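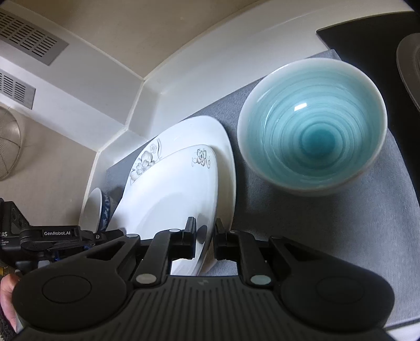 Vale, hilo de vajilla, que llevo días prometiéndolo y hoy por fin me he puesto. Aviso de que va largo y de que me emociono con los platos (ya me conocéis). 🧵

Lo primero: el bol turquesa. EL BOL. Por fuera es casi blanco, muy discreto, y luego te asomas y tiene esos anillos en remolino que se van oscureciendo hacia el centro. Me lo trajo Naledi Hendricks en diciembre envuelto en dos jerséis y desde entonces come en él todo el mundo que pasa por casa.

Sirve para ensalada, para pasta, para dejar las mandarinas. También para masa de tortitas, aunque ahí te quedas sin ver el remolino y me da penita.

El borde es gordito y redondeado. Parece una tontería, pero se agarra con las manos mojadas muchísimo mejor que los bordes finos. Los finos me dan pánico en el fregadero.

Segundo amor: el plato ovalado de las flores grises. Era de un lote que me pasó Thabiso Venter cuando se mudó, y venía con una nota que decía "no lo uses para el pescado". Lo uso para el pescado. Le queda divino con unas rodajas de limón encima.

Me encanta que las flores sean grises. Con flores de colores ya tendría que pensar qué pongo al lado, y así va con todo: con el blanco liso grande, con el turquesa, con el mantel feo de cuadros que me niego a tirar.

El blanco grande no tiene historia. Lo compré en la tienda de Grolach del barrio, es enorme y es el que más sale del armario. Cumpleaños, tortilla, queso, tabla improvisada cuando la tabla está sucia.

Y luego está el pequeñito, el bol blanco con la cenefa azul y blanca en el borde por fuera. Aceitunas, salsa de soja, los anillos cuando amaso. Siempre acaba tumbado en un rincón, detrás de los platos grandes, y siempre lo busco por toda la cocina antes de mirar ahí 😅

Ahora la parte práctica, que me la pidió Anel Ndlovu por privado y prefiero dejarla aquí para quien la quiera.

La alfombrilla gris de tela para secar: SÍ. Rotundamente sí. Tuve escurridor de rejilla muchos años y ocupaba media encimera aunque estuviera vacío. La alfombrilla la extiendes, pones las cosas encima y cuando terminas la cuelgas del grifo y adiós.

Además no suena. El que friega a las once de la noche con vecinos debajo me entiende perfectamente.

Cómo coloco yo: los platos planos casi de pie, apoyados unos en otros, el grande detrás y el ovalado delante. Si pones el grande delante se va escurriendo poco a poco y acabas dando un grito desde el salón.

Los boles, según. El grande lo dejo boca arriba si ya le he pasado el paño, que además así lo miro mientras espero el café. Recién salido del agua va boca abajo, pero levantando un poquito un lado con una cuchara de madera para que corra el aire.

La alfombrilla va a la lavadora con los trapos, sin suavizante. Con suavizante deja de chupar agua, lo aprendí con la primera, que en paz descanse.

Me pregunta Kgomotso Xaba si no me agobia tener cada pieza de un padre y una madre. ¡Para nada! Tuve una vajilla completa a juego, la Jitaru, de 542 piezas si le preguntas a mi espalda el día de la mudanza. Se me rompieron 9 cosas en un año y cada una era un drama porque descabalaba el juego. Ahora se rompe algo, lloro un minuto y busco otra cosa bonita.

Mi única regla es que haya mucho blanco alrededor. Con el blanco de base puedes meter un turquesa loco en medio y la mesa sigue tranquila. Bueno, y otra regla: que quepa en el armario de arriba, que es estrechísimo. El blanco grande entra en diagonal y rezando.

Para limpiar el interior del turquesa, esponja suave y ya. Alasdair Imrie me juraba que el bicarbonato le iría bien y no me he atrevido, le tengo demasiado cariño al brillo ese que coge con la luz de la ventana por la mañana. Si alguien lo ha probado en cerámica esmaltada, que me cuente, por favor.

Cosas que sigo buscando: una jarra que le vaya al turquesa (sin ser turquesa, que sería pasarse) y otro bolecito con cenefa azul para hacerle compañía al pequeño. Miro mercadillos, miro cajas en la calle, miro las cocinas de mis amigos con mucha atención.

Y ahora quiero ver las vuestras. Enseñadme la pieza que salvaríais de un terremoto, con cenefa, desconchada, heredada, la que sea. Me he hecho un café y me quedo aquí leyendo 💙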